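Home Products Service Training News Contact

Skaleck Publishes New Service Schedule for Pomo Garment Handling Cell

Grundus, 1/18/24 -- Skaleck today released a revised setup and maintenance schedule for the Pomo cell, its operator-guided station for handling shirts and other soft goods. The schedule replaces the guidance issued with the first cells and applies to every Pomo station now in use, including the one at the company's Mabuza training room, where the new procedures were tested beginning in October.

The Pomo cell is run by one operator, who holds a controller in each hand and moves a pair of leader arms. The follower arms at the table copy those movements. Skaleck's service department found that most calls from customers concerned small matters of alignment and wear, and that the greater part of these could be handled on site by trained staff with ordinary hand tools.

Under the new schedule, the cell is checked at the start of every shift. The operator brings both leader arms to the rest position, confirms that each joint moves freely through its full range, and then powers the follower arms. If a follower arm moves more than 2 millimeters when it is switched on, the operator is to stop and repeat the joint zero procedure before any cloth is placed on the table. The earlier guidance left this decision to the operator's judgment.

Gripper fingers receive the most attention in the revised document. Cloth is light, but it is pulled, twisted and released many times in a shift, and the gripping faces wear unevenly as a result. Staff are asked to wipe the fingers with a dry cloth at each break and to inspect the inner faces once a week under a work lamp. Light scuffing on the outer surfaces is acceptable. A finger with a raised edge or a nick on its gripping face must be replaced, as it can catch a thread and pull a hem out of shape. 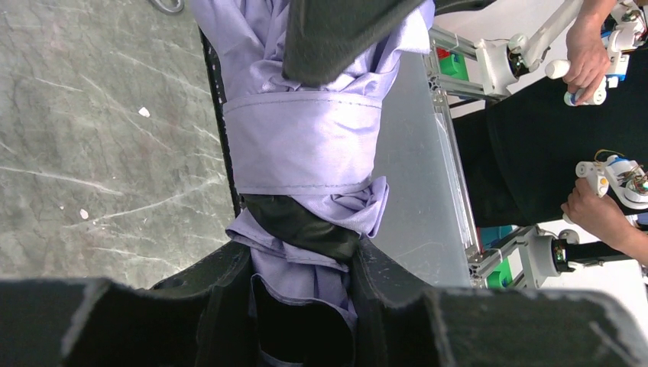
Fingers are always replaced as a pair, and both mounting screws are to be tightened by hand before the final turn. After a replacement, the operator closes the gripper on a single layer of thin cloth and draws the cloth gently by its free end. The test is then repeated with a bundled garment, in which several layers are held together. Smooth fabrics are recommended for both tests -- a finger that holds a slick shirt without slipping will hold cotton as well.

The schedule also sets out how the rig is to be kept. Bolts along the aluminum rails are checked every 6 weeks, with particular care given to the points where the leader arms are mounted. Printed brackets and spacers are examined for cracks at the same time. Skaleck advises against tightening a printed part that has already worked loose twice; the part should be changed and the old one returned with the service form.

Wiring on the hand controllers is covered in a section of its own. Wires must have enough slack to follow the operator's wrist through a full turn, and must not rest against a joint housing. Where a wire has been repaired, the repair is recorded by date and by position, left or right. The service department noted that intermittent faults in the Mabuza cell during the October tests were traced to a single connector, and that the fault had first been mistaken for a failing motor. The revised fault chart now places the connector check ahead of any work on the motor.

"A cell of this kind gives good service when the small checks are done on time," the Skaleck service department said in a statement. "We have written the schedule so that the people who work at the table each day can follow it without waiting for a visit from us."

The Mabuza cell completed more than 68 shifts under the draft schedule before its release. Comments from operators during that period led to 5 changes in the final text, among them a shorter start-up checklist and a clearer drawing of the wrist camera mount. Operators had reported that the earlier drawing could be read in two ways, and that a camera fitted at the wrong angle gave a poor view of the cloth between the fingers.

The camera mount is now checked whenever the fingers are changed. The lens is cleaned with a lint-free wipe, and lint is cleared from the table and from the area beneath it at the end of each shift. Compressed air is not to be used near the joints.

Printed copies of the schedule will be sent to all current customers. Replacement finger pairs, controller wiring sets and printed parts may be ordered through the Skaleck parts desk in Grundus using the existing forms. Customers with a service agreement do not need to take any further action, and the terms of their agreements are unchanged.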